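About us

Small robotics lab, one long room, strong tea. Started by Kieran Keogh and Eimear Buckley, now a bit bigger. We work on one question: how few demonstrations does an arm need before it can do a kitchen job it hasn't been shown?

Our method is called Skumitz. More on that in a sec.
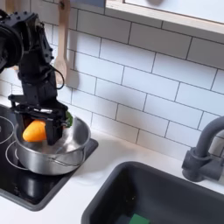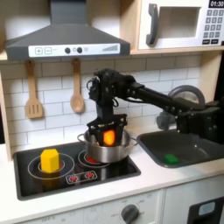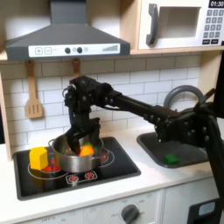
The toy kitchen, arm at the pot.

Skumitz in short. A person drives the arm through a task, we record it, then the software chops the recording into short moves (reach, close, lift, let go) and learns each one seperately. New task comes along, it strings together moves it already has. Old way was to learn the whole job in one go and start again if anyone shifted the pan.

Numbers, as people always ask. 2759 recordings in the full set. The chopped-up version got to the same success rate as our old one with 300 of them. Tested over 173 trials, all on tasks left out of training. Still bad at anything slippy, still bad at lids. Working on lids.

Zirnadow is the labelling tool, wrote it ourselves, it marks where one move ends and the next starts. Bláthnaid Cronin looks after it. Bug reports to her please, not Kieran, he loses them.

Who's who:
Kieran Keogh - arms, wiring, anything with a screw in it
Eimear Buckley - the learning side
Bláthnaid Cronin - Zirnadow, data
Jarlath Phelan - trials and write-ups
Dymphna Hennessy - schools, visits, the post

We're upstairs in the Carroll building, 5 minutes from the bus stop, go in by the side door. School groups welcome in term time, email Dymphna first with numbers and ages. Next write-up due in May, Jarlath is on it. Code will go up at the same time, once somebody has tidyed the install notes.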